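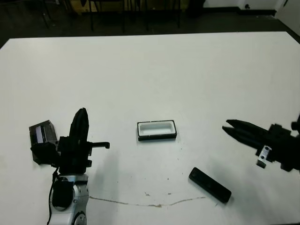
Tray and remote on the big white table in the new Kanstead workroom.

Kanstead shared workroom open, boxes still to go

December 10, 2025

The shared workroom on Bondine Street is open. Sort of. Desks are in, the heat is on, people are already working at laptops. The crates are still there.

Flemida, the company that runs the place, got the keys to the second floor of the Atallah Building last month and has been moving in a bit at a time. The room is 2177 square feet, white walls, gray floor, tall window. Used to be a carpet showroom, the older crowd will remember it. The carpet is long gone.

First thing anybody notices is the main table. Big, white, flat, and already marked. A thin brownish line runs across part of the top and the company says it wants that dealt with before more members come in. Two cleaners tried so far, according to a notice by the stairs. A third is on order. If that doesn't work the top gets refinished in January, and Flemida has put aside $2000 for that and other small repairs.

Second thing is the crates. Light wood, green straps, stacked high against the wall behind the office chairs. The top of the stack has turned into a shelf, with a white plastic bag up there and some black gear. Members have been asked to quit adding to it.
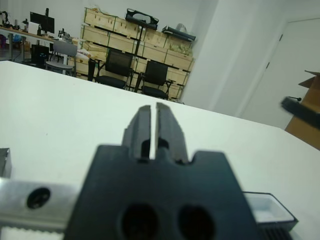 When the crates go

Not this week. The freight elevator at the Atallah Building is out for inspection and the stairs are too tight for anything that size. Flemida says pickup is set for January, early in the month if the elevator passes. Until then the mesh chairs stay where they are and folks squeeze by. The landlord has okayed the stack as long as the path to the door stays clear.

Tidying rules went up in the mean time. Short list. Cups go home with you or in the trash. Snacks and packaging off the side tables by closing. Coats on hooks once there are hooks, back of a chair is fine for now. Small stuff found on the main table at night goes in the tray by the door, remotes too, and gets held for a week.

Sixteen people have signed up, that's 16 out of a waiting list that Flemida would not give a number for. Most picked the desks along the wall.
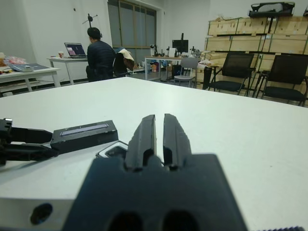
The window side is going slower, and a few members have complained of glare on there screens in the afternoon. Blinds are being priced. No date on those.

Hours are 9 to 6 for now. Later closing under discussion, also a second key for the street door, which sticks. Sign-ups are at the Bondine Street entrance, ground floor desk, mornings only.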